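Progress report: evaluation of the Simis wrist-worn capture kit for household handling tasks
Prepared for the Karunaratne equipment fund
Prerimville site, period ending July

1. Purpose

The fund paid for two Simis kits so that the Prerimville site could decide whether to adopt them as standard equipment for recording manual tasks. The recordings are used to train arm controllers in the Parnis kitchen project. This report covers the first evaluation period: setup, recording, data quality, wearer comfort, and support from the supplier. A purchase recommendation is not made at this stage. The open points are listed in section 7.

2. Equipment received

Each kit consists of a head-mounted camera, a pair of hand units with wrist straps, a charging dock, and a license for the Simis review software. Both kits arrived complete. One charging dock would not seat the left hand unit properly and was replaced under warranty. The replacement took longer than the supplier had promised, and recording continued on one kit in the meantime.

The printed setup guide describes an older version of the software. The menu for pairing the hand units has moved, and the calibration step now comes after pairing instead of before it. We wrote a one-page local guide, and new wearers have been using that.

3. Recording to date

The site recorded 2,532 clips in the period. Of these, 1,328 have been reviewed and labeled. The rest are in the queue. Review is slower than recording by a wide margin, and the gap grew through the period.

Tasks were drawn from the Parnis list and cover dish handling, folding, shelf stocking, and drawer and container work. Dish handling was given the most time. Mugs on a wire stand are a hard case for the arm controller: the handles catch on neighboring items, the glazed surface is smooth, and the approach angle changes with each mug removed. Two-handed lifts were recorded as a separate task type because the controller treats them differently from single-hand lifts.

Clips were recorded at ordinary tables with whatever dishes the wearer had available. No attempt was made to standardize backgrounds. The Parnis team asked for this, and we agree with it, although it makes labeling slower.

4. Data quality

Video from the head camera is sharp enough for labeling in normal room light. Under a single lamp the image becomes grainy and finger positions are hard to judge when the hands are close together. The exposure control in the software has three fixed settings. A manual setting would be better.

Hand unit tracking is good for reaching and lifting. It is weaker in two situations. The first is slow wrist rotation, where the recorded angle drifts and then corrects itself with a visible jump. The second is work close to large metal items. We saw drift near a steel sink and near an oven door, and less of it near small wire racks. The supplier has been sent sample clips for both problems.

Synchronization between video and hand data was checked at the start and end of each session using a hand clap. The offset stayed within the limit in the Simis specification except in long sessions. Sessions are now capped at 44 minutes, after which the wearer stops, docks the units, and recalibrates. The cap has removed the problem from the reviewed clips, at the cost of a break in the work.

The most common reason for rejecting a clip was the hands leaving the camera view at the bottom. Tilting the camera further down fixes this for table work but loses the upper shelf in stocking tasks. Wearers now set the tilt once per task type and write it in the session log.

5. Wearer feedback

Wearers found the hand units light. The fingers are left free, and most reported that they handled dishes normally after the first few clips. Complaints were mainly about the straps, which loosen during folding tasks and have to be pulled tight again. When a strap loosens, the unit shifts on the hand and the calibration is no longer valid. Software version 2 does not warn the wearer when this happens.

The head camera was comfortable for short sessions. Wearers with glasses reported pressure above the ears. A wider headband is listed as an accessory and has been requested on loan.

Cleaning is straightforward. The straps can be removed and hand washed. The units themselves must be kept away from water, so tasks at a running tap have been left out of the schedule.

6. Support and software

The supplier answers written questions promptly, but the first reply is usually a request for log files. Export of logs takes several steps and should be a single button. One software update was installed during the period. It improved the clip browser and reset the saved camera tilt settings, which had to be entered again.

Export to the Parnis format works. File names include the kit number and session number but not the task type, and we add the task type with a short script. The supplier has said that a naming option is planned and has given no date.

7. Open points and next period

Tracking drift during wrist rotation: waiting for a supplier response.
Strap loosening: a trial of the alternative fastening is planned.
Review backlog: one more trained reviewer is needed. The cost can be met from the existing budget line if the travel allowance is not used.
Low light: a small set of clips will be repeated with a second lamp to see how far labeling time drops.
Two-handed lifts: recording continues, with more varied stacking of mugs and bowls.

The fund's decision on further kits is not needed before the next report. 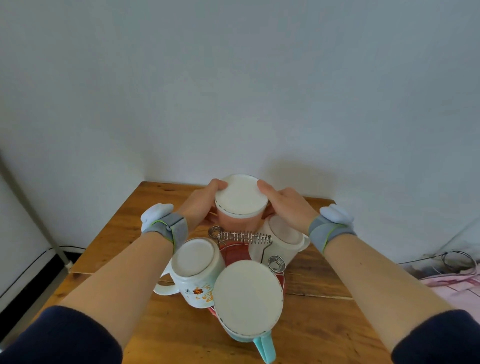 Can the hand units be used without the head camera?

The hand units will record on their own, but the Simis software stores those sessions without video and the Parnis format does not accept them. For this project both parts of the kit have to be worn together.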